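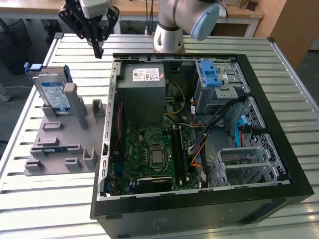 Nazma Munasinghe

When I call Fidel Quezada, he asks me to wait one minute, because he has a pot of beans on the stove and he does not trust it. I hear a lid, then a door, then a chair. "Okay," he says. "Now I am a musician again."

Quezada sings and plays guitar in Ornwood, the country duo he started with the fiddle player and singer Menon, who uses only the one name. Their second album, "Purberg," comes out this fall on the small label Pirnetti. It has eight songs, and it was made slowly, in a rented house at the end of a dirt road, with long breaks when both of them went home to earn money.

The first album was recorded in seven days. Quezada speaks about it with love, but also like a person who speaks about an old haircut. "We were so afraid of the clock," he says. "If you listen to the last song, I sing it faster than I ever did on a stage. I wanted to finish before somebody turned off the lights." For the new one they decided that a song could stay open as long as it needed. The title song stayed open for almost the whole time. It had a bridge, then no bridge, then a different bridge which Menon wrote in the car.

I ask him what Purberg is. In the song it is a town where the narrator's mother once missed a bus and had to stay the night. "It is the name we gave to all the places where you did not plan to be," he says. "My mother has a story like this. She tells it a little differently each time, and the hotel gets worse." He laughs. "I took the worst hotel."

The song opens with only the fiddle, very low, and his voice enters before you expect it. I tell him that on my first listening I thought I had missed the beginning. He likes this. "Menon wanted it so. She said the mother also missed the beginning of the evening. I said fine, but people will think the file is broken."

The two of them met at an open stage where each had come to play alone. Quezada remembers that he had a bad cold, and that he asked from the stage if anyone knew the high part of an old waltz. A woman at the side wall answered by singing it. They did not exchange numbers that night. "I thought she would come back the next week, and she thought the same about me, and we both did not come the next week," he says. It was May before they played together again.

He writes mostly in the morning, at the kitchen table, and he writes the words first. Menon works in the opposite direction. She sends him melodies from her phone, often without any message. "Sometimes there is a dog in it, or the washing machine. One time I learned the rhythm of the washing machine, I thought it was hers." That one became "Second Spin," the quickest song on the record and the one that I think will be asked for most at concerts. It has a brushed snare, an upright bass, and a chorus that two people could sing across a parking lot.

Not everything came so lightly. "Route 342," the fifth song, is about Quezada's older brother, who drove a truck for many years and stopped after an accident. It has no chorus. I ask if his brother has heard it.

"Yes. I played it for him in his garage. He did not look at me, he was cleaning something. When it was over he said that I have the wrong gas station in the second verse." Did he change it? "Of course I changed it. We had already recorded, so I went back and sang one line again. You can hear it if you have good ears, the room is different."

I have listened again, and I believe I hear it.

Before the songs were chosen, the two had collected 387 voice memos between them. They listened to all of them over one long weekend, with a notebook, and Quezada says that this was harder than the recording. "You hear yourself having the same idea in winter and in summer. You hear how proud you were." Menon was strict. He tried to save one tune by renaming it, and she recognized it after two notes.

About Pirnetti he says only good things, and says them shortly. The label let them keep the long silence before the final song, and paid for a real piano to be tuned twice. He would like to tour with a pianist next year, when there are tours again. For now they have played two shows outdoors, with the chairs far apart. "You finish a sad song and the clapping arrives late, from very far," he says. "I began to wait for it. Now at home I finish a song and I still wait."

At this point he excuses himself again for the beans. When he comes back he tells me they need another hour, and he asks if I want to hear the different bridge, the one they did not use. He plays it with the phone lying on the table. It is very pretty, and Menon was right.

"Purberg" is released by Pirnetti on Oct 27, 2020.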